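I put off cleaning the living room carpet for most of the winter, and then a friend came round on a Monday with muddy trainers and that settled it. We've got a streaky grey one, light and dark all mixed up, and it hides dirt so well that you forget there's any in it (until you kneel on it!).

## Before you start

Pick up anything small and shift whatever you can lift. I don't bother moving the sofa right out, I just tip up one end and shove the hoover nozzle under. Then hoover the whole room twice, once along the stripes and once across them. Go slowly. I used to race round our front room in 4 minutes flat and wonder why it still looked tired, and now I give it 20. 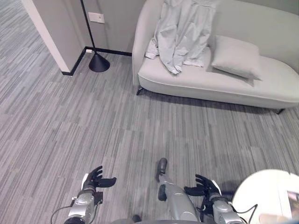

After that comes the bicarb, which is the bit I enjoy. Shake it on through an old flour sieve, work it in gently with a soft brush and leave it for 40 minutes while you have a cup of tea. Hoover it all up again, and do the edges with the narrow nozzle or you'll be finding white dust by the skirting for weeks.

## Marks and spills

- Blot with a clean white cloth, and don't rub.
- Mix a small squirt of washing-up liquid into a bowl of lukewarm water.
- Try it somewhere hidden first, then dab from the outside of the mark inwards.
- Go over it with plain water and press dry with a towel.

Jörg Strobel, who fitted ours when we moved to Dundale, told me to keep the water to a minimum, as a soaked backing takes ages to dry and can start to smell. I ignored him once over a spilt mug of coffee and had the windows open for two days!

If the pile still looks flat when it's dry, brush it up with your hand or a soft broom, all in one direction.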